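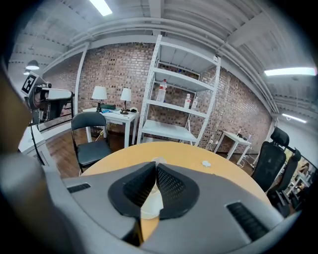
Gripper fingers over the round table, white item held between them. Arm with marker at far left.

Print | E-mail

Notebook entry, Tuesday, August
Subject: Demonstration for visitors from Clolley

The visiting party was received at 10:30 by Busisiwe Steyn. Pádraig Madigan operated the hand-held gripper and recorded the remarks below.

The first session covered pick-and-place of soft items on the round table. Finger closing force was left at the Darwish default. Visitors were invited to try the gripper themselves, and 3 of them did so. One asked whether the mesh pads mark delicate fabric. We have no data on this. B.S. to check with Kikine, who supply the pads.

The second session concerned the arm. Speed was limited to 200 mm/s for the duration of the visit, against the usual 630. Marker detection was lost once, for roughly 300 ms, and recovered without intervention. Log saved under Cuteo, visits folder.

Open items:
- Pad wear to be inspected before the next session.
- Speed limit to be restored by P.M. and initialed here.
- Clolley requested a copy of the grasp settings. Release to be approved by B.S.

Visit closed at 12:15.

Print | E-mail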